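Section 2: Setting Up the Packing Table

Plarnby Small Shop Packing Guide
Revised by Thắng Tiêu, May 9, 2022

Read this section before you buy anything. Most of what gets sold to people who mail small goods from home is stuff you can do without, and the sales pages won't say so. We sell some of it ourselves.

What you need

A flat, hard surface at hip height
A scale that reads to 2 grams
Flat-packed boxes in one or two sizes
Paper tape and a cutter
A lamp you can move

You don't need a "packing system." The Ragab bench kit we tried in April came with a roll holder, a pegboard and a set of trays. The roll holder is decent. The trays take up the space where you would be folding boxes.
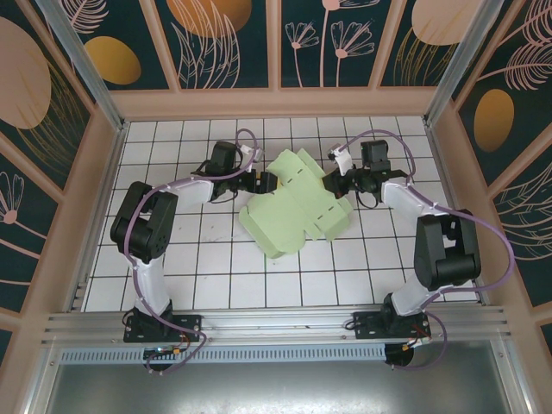

Choosing the surface

1. Clear the table completely. Working around a coffee maker is how box corners get crushed.

2. Pick a top that wipes clean. Tape residue builds up faster than you expect, and bare wood holds on to it. Ceramic tile, sealed wood and steel are all fine.

3. If you use tile, check that the grout sits level with or just under the tile face. A raised line will print through thin board when you press down to crease it.

4. Set a loaded box in each corner of the table and push on it. If the table rocks, shim the leg. Rubber "stabilizer" feet are sold for this. A folded piece of card does the same job.

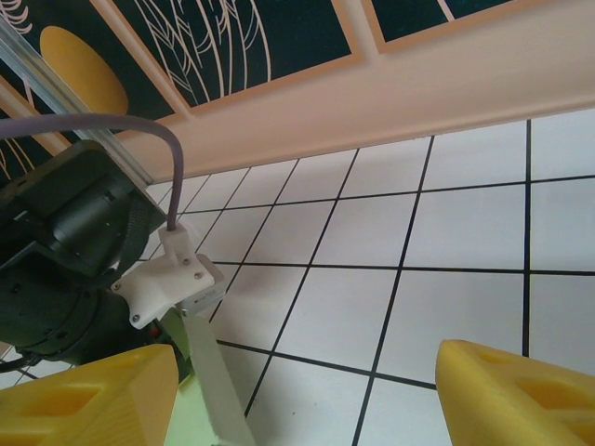
Square white tile with dark grout lines.

Note: Dark grout hides dirt. We have seen it recommended as a cutting guide too. Don't rely on it unless you have checked the lines against a ruler, and don't cut on tile anyway if you care about your blades.

Storing and preparing boxes

5. Keep boxes flat until you need them. A bundle of 100 flat blanks fits under most tables. Folded up, the same bundle will take over the room.

6. Let new stock sit opened in the packing room overnight. The Wunavham catalog claims its coated board "never warps." Ours curled next to a radiator, so we suggest you keep any brand away from heat and damp.

7. Before the first fold, bend each crease by hand and let it go. Start with the long panels, then the side flaps, then the small tabs. If a crease cracks, set that blank aside and try another from the middle of the bundle. Cracks all the way through mean a bad batch. Send it back.

8. Fold one box all the way and leave it closed for 20 minutes. If the lid has popped open, the tabs are cut too short and you will be taping every one of them.

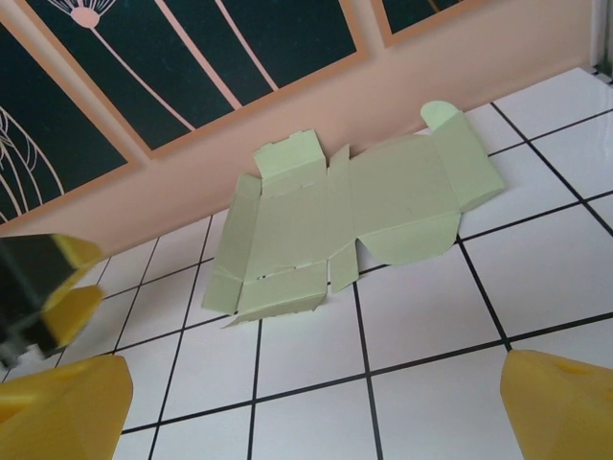 Box blank opened out flat, with flaps and tabs spread.

Caution: Board edges cut skin. Run your thumb along a panel, never along an edge.

Setting the scale

9. Place the scale on the part of the table that gave the least when you pushed on it in step 4. Turn it on with nothing on the plate.

10. Weigh something you trust. The Sistside scale ships with a 600 gram check weight, and the leaflet says to use it once a year. We would do it every week. Postage mistakes are charged to you, and the leaflet doesn't mention that.

11. Weigh one finished empty box and write the number on the wall. Use it to check the "zero" button, which on cheaper scales drifts when left on.

Note: Auto-off cannot be disabled on some models, whatever the package says. Look in the settings before you throw out the receipt.

Go on to Section 3, Labels and Tape, when the table has stayed level through a full day of packing.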